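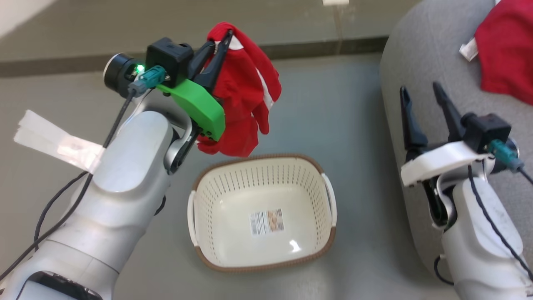 Can the city close a public walkway without a hearing?

wikehill_walker
6/30/23

I live in Bruslow, on the uphill side of Wike Avenue. There is a public stairway with 109 steps that goes down to the bus stop on Juken Street. Last month a notice was stapled to the top post saying the city plans to "vacate" the stairway in November. The notice gives an email address and nothing else. If it closes, the walk to the bus becomes 3000 feet along a road with no sidewalk on one side. Do they have to hold a hearing first? And is a petition worth the trouble? I have never done anything like this.

vornness_renter

Most likely yes, but it depends on who owns the land under the stairs. If it is a public right of way, "vacate" usually means the council has to vote, and in most places there is a hearing before the vote. If it is only an easement over private lots, the rules can be different. Go to the city clerk's office and ask for the plat and for the file number of the vacation request. Ask who filed it too. In our case in Vornness it was the owner next door who wanted the land for a garage.

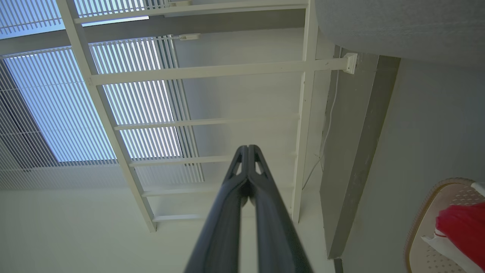

Send your objection in writing before the hearing and keep a copy with the date on it. Say how often you use the stairs and what the other route is like. Attach a simple map. You don't need to draw every step. Something like the white ladder-shaped wooden frame in the photo, with one long rail at a slant and the other closer to upright, is enough for people to read it as stairs. Label the two streets and the bus stop. Council members may never have been to the site, and they will look at the map before they read the letter.

On the petition, ours had 400 signatures and it helped, but the letters helped more. Put street addresses on the petition sheet or the clerk may set it aside.

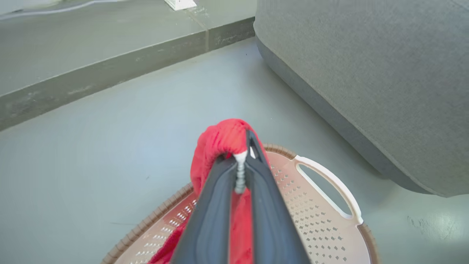
Check the deadline for comments as well. We had 30 days from the posting of the notice, and weekends counted.

juken_st_bus_rider

just call your council member. they did this to the path by the old school and it got dropped after people called

Comments

lowerbruslow: The clerk's office closes for lunch, so go early.

wikehill_walker: Thanks. I got the file number and it is a right of way. Hearing date is not set yet.

vornness_renter: Good. Ask to be put on the mailing list for that file number so you get the date when they set it.

stairs_and_hills: Is there a handrail? Ours was closed over the handrail and they reopened it after it was fixed.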